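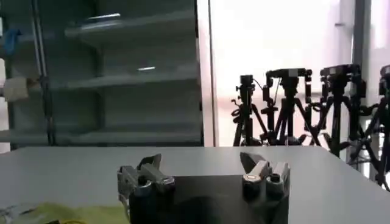 2019-10-04

My sister asked me again when she can buy a machine that folds the laundry. She has seen the Lumanlan advertisement, the one where a basket goes in and a neat pile comes out. I told her to keep folding. I have worked with robot arms for 7 years, two of them on cloth, and I still would not promise her a date.

A cup is easy to explain to a computer. It has a shape and it keeps it. A shirt has a different shape every time you drop it on the table, and half of it is hidden under the other half. You must find a corner before you can do anything, and the corner may be inside a fold.

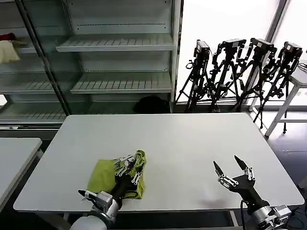
Then there is the question of hands. For years I used only simple grippers with two fingers, and I believed they were enough. Now I am less sure. With many fingers you can hold the fabric down with one hand while the other looks for the edge, as my grandmother did. But more fingers means more joints, and every joint is one more thing to repair on a holiday.

In January I visited the Mendent plant in Stallcombe, where they sew work clothes. The cutting is automatic and so is the packing. Between these two, people pick up the pieces and lay them straight. The manager said she would buy a robot for this job the same day, if it existed.

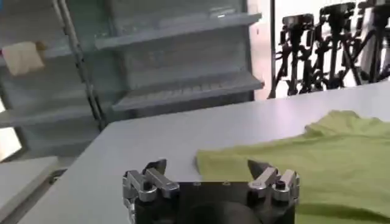
What I would believe today

Moving boxes, yes. Vacuuming a floor, yes, if you pick up the socks first. Folding one kind of towel, slowly, in a room with good light, probably. A mixed basket with children's clothes in it, no.
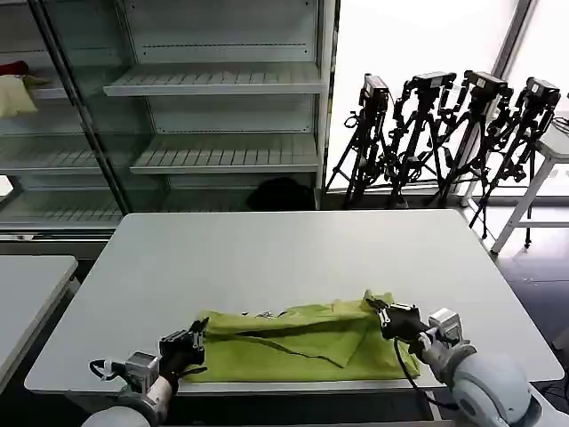 I can fold a T-shirt in a few seconds without looking. Skukell wrote in their newsletter that a home model must do it in 30 seconds or people will lose patience. I think my sister would accept two minutes, if she could be in another room.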